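Module 4: Teaching by hand and teaching from a distance
Course notes, Introduction to Robot Demonstration
Notes prepared by Stella Sang, with corrections from Kheri Chege

Welcome back, and thank you to everyone who sent in their reading responses (I have read all of them, even the very long ones, which I rather enjoyed). This week we leave the diagrams behind and get on to the part most of you enrolled for, the business of showing a two-armed robot how a job is done and recording the showing well enough that something can be learned from it.

We will stay with soft goods. A folded pouch is a lovely thing to practise on, as it sags and curls and never sits quite the same way twice. 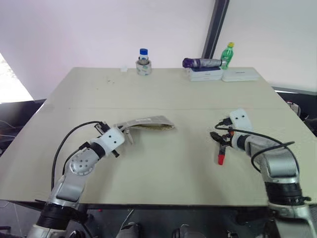
Gristen, March

There are two ways of giving a demonstration that you need to know for this unit. In the first, which most people call kinesthetic teaching, you take hold of the arm itself and guide it through the movement. You feel the weight and the joint limits straight away, and beginners tend to relax into it quickly. The trouble is that your own hands and sleeves get into the camera's view, and moving two arms at once takes more coordination than you'd expect.

The second way is teleoperation, where you drive the arms from a separate set of controls. It's slower to learn, and I won't pretend otherwise - my first afternoon at it was a humbling one. Once you have settled in, though, the recording holds what the robot's own cameras would see when it is working alone, and that is worth a good deal later on.
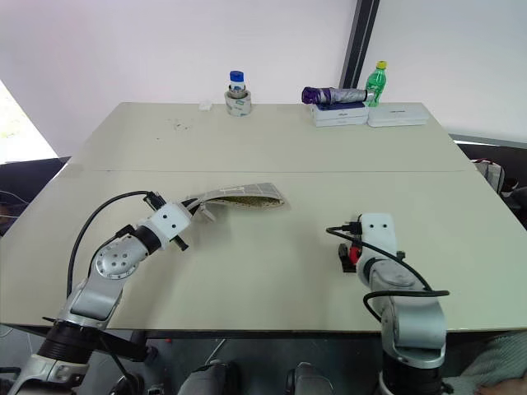 Please go gently in your early sessions. Elibariki Odera, who runs the Nerkach bench, likes new operators to spend their first turn simply opening and closing each gripper and bringing it down near the tabletop, with no object involved at all. Then pick up with one arm and let the other wait. A waiting arm is still part of the demonstration, so park it somewhere sensible and try not to fidget with it.

Wrist cameras deserve a word too. The head camera gives you the whole table, but a close view shows the small things that decide a grasp, such as a zipper, a tab or a metal ring lying near the fingers. Look at both views before you close on the fabric.

The Weria practice set has 400 recordings in it, and you are each asked to label 8 of them before the tutorial. Yolandi Khumalo has the sign-up sheet.
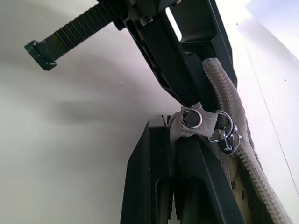 Should I throw out a demonstration if I fumbled the grasp partway through?

Keep it, and mark the time of the fumble in your log. A recording where the operator slips and then recovers can be very useful, as long as it's labelled that way. Set it aside only if the recording itself is damaged or the arms had to be stopped.

For next time, read the Lyimo chapter on two-handed tasks and bring your labels along to room 302. Sharon Tanui will be taking the first half hour.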